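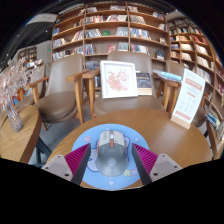
トレスベルクの測候所が閉まったあと、観測の帳簿は県の倉庫に移され、そこで長いあいだ棚に積まれていた。それを一冊ずつ撮影したものが私のところに送られてくる。私は画面の左に帳簿の頁を出し、右に表を出して、数字を写していく。気温、気圧、風向、雲の量、雨量。備考の欄に何か書いてあれば、それも写す。報酬は一冊いくらの計算で、厚さは関係ない。

仕事を始めたのは母が死んだ翌月だった。母の家にそのまま住むことになり、前の勤め先まで通うのが難しくなったので、家でできることを探した。アンロウは坂の多い町で、バスは一時間に一本しかない。妹は家を売ったほうがいいと言ったが、自分で買い手を探す気はないようだった。私にもなかった。

帳簿は全部で47冊あった。順番に送られてくるわけではなく、倉庫で見つかった順に届いた。だから私は、ある年の春を写したあとで、その二十年前の秋を写すことになった。最初は落ち着かなかったが、そのうち気にならなくなった。数字は数字で、前の年を知らなくても困らない。

困るのは字のほうだった。観測員は何人も交代していて、それぞれ字が違う。1と7が同じ形の人がいた。小数点を打たない人もいた。備考の欄を一度も使わない人もいれば、毎日何か書く人もいた。毎日書く人の字は丸くて小さく、いつも欄の下の線にくっついていた。私はこの人を、自分の中で「下の人」と呼んでいた。

下の人の備考は、こういうものだった。

「北の扉、蝶番に油。」
「山は見えず。」
「百葉箱に蜂。明朝まで待つ。」
「蜂、去る。」
「パン届かず。アタナソフに電話。」

アタナソフというのはふもとのパン屋で、備考に何度も出てくる。週に二度、測候所までパンを届けていたらしい。届かない日があると下の人は必ず書いた。届いた日は書かない。私は最初、これも写すべきかどうか迷って、担当の係に問い合わせた。備考はすべて写してください、という返事が来た。それで、パンが届かなかったことも全部写した。

夜は台所のストーブをつけて、そのそばで作業をした。ジルナードの古い石油ストーブで、母が気に入って使っていたものだ。火をつけるときにつまみを少し戻さないと消えてしまう。母はそれを誰にも教えなかったので、私は最初の冬に一週間かけて覚えた。

十九冊目か二十冊目だったと思う。下の人の書いた11月の頁で、手が止まった。

六日から九日まで、朝の気温がまったく同じだった。四日続けて、氷点下二・三度。昼も同じで、夜も同じだった。気圧も同じ、風は西、雲の量は八。雨なし。備考の欄は空いていた。下の人の備考が空いているのを見たのは、それが初めてだった。

十日からはまた普通の数字に戻っていた。気温は毎日違い、風も変わる。備考には「山見える。」とあった。

私は前の頁に戻り、もう一度六日から見た。写し間違いではない。帳簿のほうがそうなっている。同じ天気が四日続くことはあるかもしれないが、気圧が小数点の下まで動かないことはない。写す仕事を一年近くやっていれば、それくらいはわかる。

つまり、この四日のあいだ、下の人は観測をしていない。

係に報告する決まりはあった。疑わしい値を見つけたら、行に印をつけて、理由を短く書く。印がつくと、その値は集計から外される。理由の欄には「同一値の連続」と書けばいい。ほかの観測員の頁では、私は何度もそうしてきた。気温の桁が一つ違う日にも、雨量が前の日の写しになっている日にも、ためらわずに印をつけた。

その晩は印をつけずに寝た。

翌日、その年の分をほかに持っていないか探した。12月と翌年の頭は同じ帳簿に入っていた。夏から前は別の冊で、まだ届いていない。12月の備考はいつもの調子だった。「雪、膝まで。」「煙突の覆い直す。」「パン届かず。道悪し。」ただ、一か所だけ見慣れないことが書いてあった。二十日の欄に「靴、返送。小さい。」とある。

誰の靴かは書いていない。観測員が自分の靴を注文して、小さかったので返したというだけかもしれない。私はそれも写した。

妹が来たのはその週だった。年に何度か、荷物を取りに来る。母の服はまだ半分残っていて、妹は来るたびに袋に一つ分だけ持っていく。一度に済ませればいいのにと思うが、車が小さいのだと言う。

昼に豆のスープを出して、測候所の話をした。四日分の数字が同じだったこと、備考がなかったこと、靴のこと。

「山を下りてたんじゃない」と妹は言った。

「観測員は下りちゃいけないことになってる。交代が来るまでは」

「でも下りたんでしょ。だから書けなかった」

「どうして下りたんだろう」

「それは書いてないんでしょ」

書いていない、と私は答えた。妹はスープの皿を流しに置いて、二階に上がっていった。引き出しを開ける音がしばらくしていた。下りてきたとき、袋のほかに、茶色い冬の靴を一足持っていた。母の靴だった。

「これ、はける?」

はいてみたが、入らなかった。妹の足にも入らなかった。妹は靴を玄関の隅に置いて、そのまま帰った。

次の月に、係から連絡が来た。作業の進み具合を確かめる定期の連絡で、文面はいつも同じだった。私は返事のついでに、トレスベルクの観測員の名簿は残っていないかと尋ねた。名簿はあるが個人の情報なので出せない、とのことだった。ただ、勤めた年数だけなら、と教えてくれた。いちばん長い人で40年いたという。その年数を帳簿の字と照らし合わせると、下の人しか当てはまらなかった。

40年のうちの四日だと考えると、たいした長さではない。けれども印をつけるかどうかには関係がなかった。残りの日がいくら正しくても、その四日の気温がわからないことは変わらない。

私は測候所に行ってみることにした。行けば何かわかると思ったのではない。数字を写してきた場所を、一度も見たことがなかった。

アンロウから列車を二本乗り継ぎ、ふもとの駅で降りた。駅前にパン屋があり、看板にアタナソフと書いてあった。店はまだやっていた。丸いパンを二つ買って、測候所までの道を聞いた。店の人は私より若く、測候所が閉まったころはまだ子どもだったと言った。

「祖父が配達していました。驢馬で。途中からは車ですけど」

「届かない日もあったそうですね」

「怠け者でしたから」

私は帳簿のことを話した。届かない日がみんな書いてあると言うと、店の人は笑って、奥にいる母親らしい人にそれを伝えた。奥の人は粉のついた手のまま出てきて、何回くらい書いてあるのかと聞いた。数えていないと答えると、少し残念そうだった。

「あの人は怒って電話をかけてきたものですよ」と奥の人は言った。「でも冬に一度、自分で下りてきたことがありました。うちに泊まったんです。二階に」

「いつごろですか」

「さあ。私が学校に上がる前です。母が弟を産んだときで、雪が早くて、お産婆さんが来られなくて。父はどこかで飲んでいて見つからないし。それで私が電話をかけたんです。番号を知っていたのがあそこだけだったので。毎週かかってくるから、壁に書いてあったの」

「それで下りてきた」

「夜中に着きました。お湯を沸かして、隣の人を起こしに行って、それくらいしかできることはなかったと思いますけど。弟が落ち着くまでいてくれました。三晩か、四晩か。帰るときには靴がだめになっていて、父があとで新しいのを買って送ったんです」

「小さかったみたいです」と私は言った。

奥の人は私の顔を見た。それから、そうでしたか、と言って、前掛けで手を拭いた。

測候所までは歩いて二時間かかった。道は思ったより広く、途中までは舗装されていた。上のほうは石が多くて、私は何度か立ち止まってパンを食べた。バターの入っていない固いパンで、時間がたっても味が変わらなかった。

建物は残っていたが、窓には板が打ってあった。北の扉を探した。蝶番は錆びていて、押しても動かない。百葉箱は脚だけが残り、そこから100メートルほど下ったところに、という言い方を備考で読んだことのある水場があるはずだったが、草が高くて見つけられなかった。

山は見えた。雲の量は二か三だったと思う。風は西だったが、向きを測るものを持っていなかったので確かではない。しばらく石の上に座って、列車の時間に間に合うように下りた。

駅に戻ると店はもう閉まっていた。

家に着いたのは夜遅くだった。ストーブをつけ、つまみを戻し、火が落ち着くのを待ってから画面を開いた。六日の行に印をつけた。七日、八日、九日にもつけた。理由の欄には「同一値の連続」と書いた。ほかに書く欄はなかった。

しばらくして、係に宛てて別に短い文を書いた。トレスベルクの帳簿の該当の四日間について、観測員はふもとの家に出産の手伝いに行っていたと、パン屋の人から聞いた。正式な記録ではないが、参考までに伝える。そう書いて、読み返し、「正式な記録ではないが」を消してから、また戻した。

返事は三日後に来た。情報をありがとうございます、値の扱いに変更はありません、とあった。その下に一行あいて、別の文が続いていた。倉庫でもう一冊見つかったので送ります、という内容だった。

届いた冊を開くと、例の年の夏だった。下の人の字が欄の下の線に並んでいた。七月の初めに、「パン届かず。電話に子ども出る。数字をよく読む。」とあった。

私はそれを写した。次の日の備考は「晴。扉の塗装。」で、その次は「パン届く。」だった。届いた日に書いてあるのは、それまで見たことがなかった。見落としかもしれないと思い、前に済ませた冊をいくつか開いて確かめたが、やはりなかった。

十時を過ぎて石油が切れた。缶は玄関に置いてある。取りに行くと、隅に母の靴がまだあった。次に妹が来たら持って帰ってもらうつもりで、袋に入れて、扉の把手にかけておいた。

台所に戻って、八月の頁から続きを写した。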